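Cosplay Prop and Costume Check: My Working List, With Comments

I've been running the armor and prop table at our little anime con for a while now, and people keep asking me for the list I use, so I finally typed it up. It's the one I walk through with every hero-suit, giant-sword and glowing-gauntlet person who comes to the desk. The comments are mine and a bit rambly (sorry!). The quotes around "fail" are there because a fail almost always means ten minutes with tape and a second look.

Set up before doors

[x] Table, good lamp, tape measure, zip ties in two colors
[x] Peace-bond tags, 308 left in the box
[ ] Second lamp. Still waiting on this one. Checking black foam under hall lighting is miserable.
[x] Copy of the Haslam Hall house rules taped where people can read it

Comment: Haslam lets us have the whole east lobby until 10 a.m., so get there early and put the line along the windows. Last November we lined people up by the coat check and it blocked everybody, including a six-person villain group with wings.

Size and weight

[x] Longest side of the prop 58 inches or less
[x] Can the wearer hold it upright with one arm through a slow count of ten?
[x] Anything over the limit breaks down into pieces

Comment: Staffs are the usual trouble. If it unscrews in the middle, I let it in and ask them to put it together only in the photo area. I had one gorgeous shrine maiden staff from the Clernetari fantasy series that was well over, and the maker had built it with a threaded joint right at the halfway point. Bless her.

Edges and points

[x] Run a gloved hand along every edge
[x] Tips blunt, soft or capped
[x] No real metal blades, sharpened or not
[ ] Spikes on shoulders bend when pushed

Comment: I left that last one open because I want to rewrite it. "Bend" means different things to different people. EVA foam spikes, great. 3D printed spikes, no, even if the printer guy tells you the plastic is flexible. Push it with your own thumb and decide.
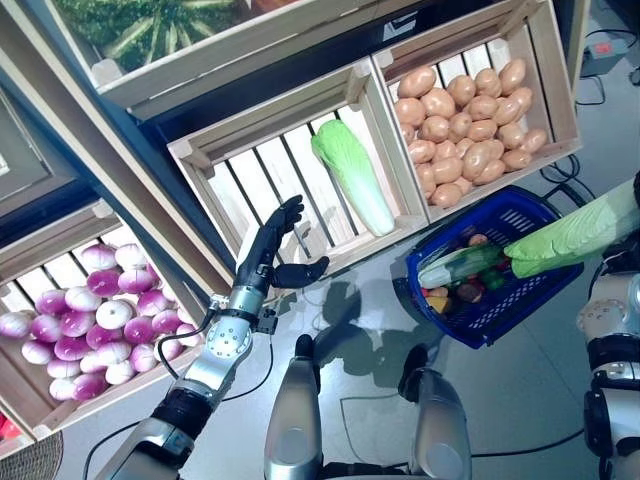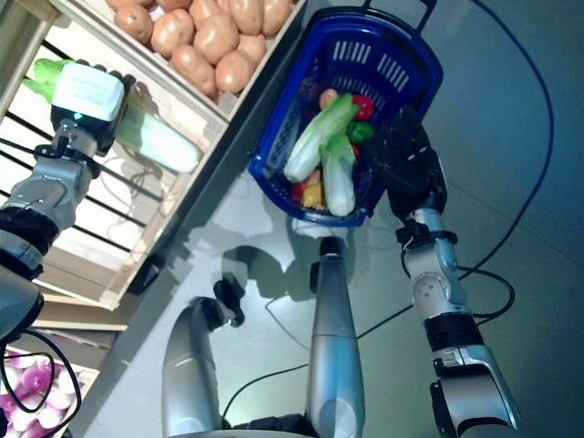
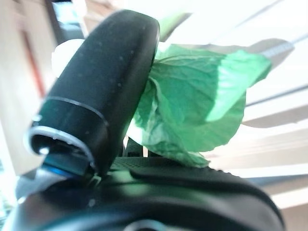 Virkberg Fan Circular, Issue 2

Lights, batteries and fog

[x] Battery pack reachable without taking the whole suit off
[x] No bare wire, no twisted ends under masking tape
[x] Pack is cool after five minutes switched on
[x] Fog and smoke units: not allowed inside, period
[ ] Spare cells carried in a case

Comment: Please, please ask where the off switch is. Half the time the wearer doesn't know, because a friend did the wiring. I make them turn it off in front of me. If they have to call the friend, they can wait at the side and go ahead of the line afterward, that seems fair. Loose cells in a coat pocket with keys is a no from me, and I keep a few sandwich bags at the desk for that.

Masks and helmets

[x] Wearer can see the floor two steps ahead
[x] Wearer can get it off alone, gloves on
[x] Some way for air to get in
[x] Handler with them if they can't see to the sides

Comment: The mecha crowd hates the gloves-on part, and I understand, those hands take forever to build. But try it! We had a full pilot helmet from Prokivstead (the old space show, the one with the good opening song) and the chin catch simply could not be worked with the gloves. She moved the catch to the side with some Velcro and came back an hour later, and it looked better too.

Shoes and hems

[x] Soles have grip, check the bottoms
[x] Capes end above the heel or get pinned up for the escalator
[ ] Platforms: walk to the pillar and back

Comment: I skipped the platforms walk a lot this time because the line got long. I shouldn't have. The pillar is only across the lobby.

Wings and anything wide

[x] Folds in, or comes off, for the dealers' room
[x] Nothing sticking out at eye height for a kid
[x] Straps checked at the shoulder, tug once on each side

Comment: The dealers' room aisles are narrower than the ones in artist alley. If you're passing a winged costume, say it out loud: fine for the lobby, fold them for the dealers. A tag on the strap helps the door staff remember.

After the check

[x] Tag on the prop, somewhere that won't show in photos
[x] Tag number written in the book
[x] Tell them it's good all weekend unless the prop changes

Comment: We ordered 800 tags and people do lose them, so don't be stingy about replacements. Look the number up in the book, cross it out, write the new one next to it. Green zip ties for checked and fine, orange for "photo area only." If we run out of orange, use two greens and write it down in the book so the door people know.

Still open for next time: second lamp, new wording for the spikes, a chair for whoever is doing the shoe checks.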